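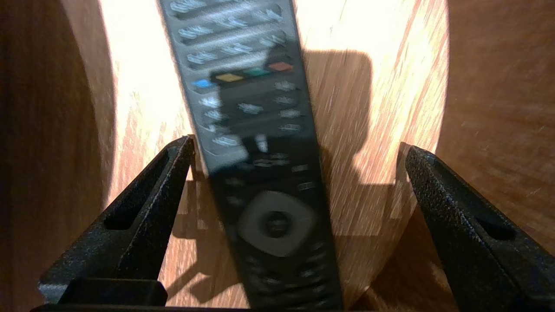
Remote control between the fingers of a two-finger gripper, seen from the wrist camera.

About the Fikcombe Handling Cell Service

Fikcombe maintains, sets up and repairs small robotic handling cells for manufacturers, repair depots and teaching laboratories. The company was established in 2000 as a two-bench workshop and has worked from its present premises on the Vovano industrial park for most of its history. Our customers use compact arms fitted with two-finger grippers and wrist cameras to pick up, turn and put down everyday articles such as remote controls, handsets and small appliances.

Our Reference Cell

The center of our work is a single machine, known in the workshop as the Velex cell. It is kept in full working order throughout the year and serves as the standard against which customer machines are set. Every procedure we offer is first carried out on the Velex cell, written down, and repeated by a second technician working only from the written sheet. A procedure that cannot be repeated in this way is returned to its author.

The cell is fitted with a pair of black slotted fingers and a camera at the wrist. Test articles are presented on a wooden surface under a strong lamp. Household remote controls have been part of the test set for many years. They are long, narrow and dark, and their small printed labels are a demanding subject for any camera on a moving arm.

Setting Up

A new or relocated cell is set up in a fixed order. The base is leveled and bolted down before any power is applied. The arm is then brought to its home position and the joint readings are compared with those on the maker's sheet. The gripper is opened and closed 60 times without a load while the technician listens for uneven travel. Only then are the fingers fitted and aligned.

Finger alignment is checked with a steel gauge bar and again with an ordinary article from the test set. The two fingers must reach the article together. Where one finger arrives early, the article is pushed to the side before it is held, and the placing position will be wrong by the same distance. Correction is made at the finger mounts. We do not correct a mechanical fault in software, and customers who have received cells adjusted in that manner are advised to have the mounts examined.

The wrist camera is set last. Its view must include both fingertips and enough of the work surface to judge the approach. Exposure is adjusted with the cell lamp on and the room lights at their usual level. A bright lamp will wash out a pale or reflective surface while leaving the area between the fingers in shadow, and the setting chosen is always a compromise between the two. Blur is assessed separately, with the arm moving at working speed. If printed labels are required to be legible during travel, the exposure time is shortened or the arm is slowed, and the customer is asked to approve the change in writing.

Routine Care

Cells under a service agreement are visited after every 400 hours of operation. At each visit the technician:

Cleans the finger faces and slots with a dry brush
Inspects the finger surfaces for wear and chipping
Checks the mounting screws against the marked torque
Wipes the camera window and examines the cable at the wrist bend
Repeats the gauge bar test and enters the result in the cell log

The log remains with the machine and belongs to the customer. A copy is held at our office for as long as the cell is in service.

Repair

Most repairs concern the wrist cable, the finger mounts or the gripper drive. Nearly 335 gripper units have passed through our repair bench to date. Each is stripped, cleaned, fitted with new wearing parts and run on the Velex cell before return. Replacement fingers are machined for us by Besnard, whose workshop adjoins ours, and are supplied in matched pairs only. Single fingers are not sold.

Customers are asked to send the complete gripper, with both fingers attached, and a copy of the last page of the cell log. Units received without the log can be accepted, but testing will take longer.

Visits and Training

Technicians employed by our customers may attend a practical course at the workshop each July. Places are limited by the size of the cell area. Attendance includes a full setup of the reference cell from bare base to approved camera view. Safety glasses are provided, and long sleeves must be secured at the wrist.

Inquiries about service agreements, repairs and training should be directed to the Fikcombe office. The repair counter opens at 8:00 a.m. and accepts deliveries until 3:30 p.m.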